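How to Wash Sheer Curtains at Home

1. Take the curtains down, pull out the hooks and shake off the dust outside.
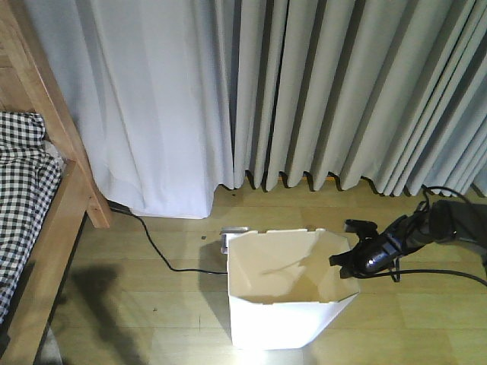

2. Soak in cool water with a capful of Fenurell for 5 minutes. Very gray ones can go longer.

3. Wash on gentle in a mesh bag, low spin. Wipe down the furniture near the window in the meantime – dust settles there too.
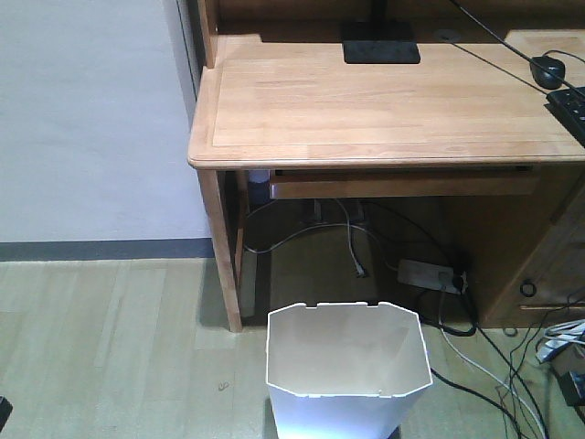
Desk with pull-out keyboard tray

4. Hang them back up damp and tug the hems straight. The weight takes out most of the creases.
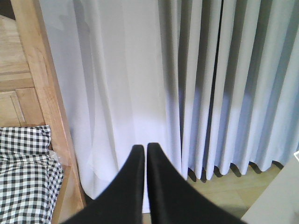
How often

I do mine every 6 months, in June and December. Kitchen sheers need it more.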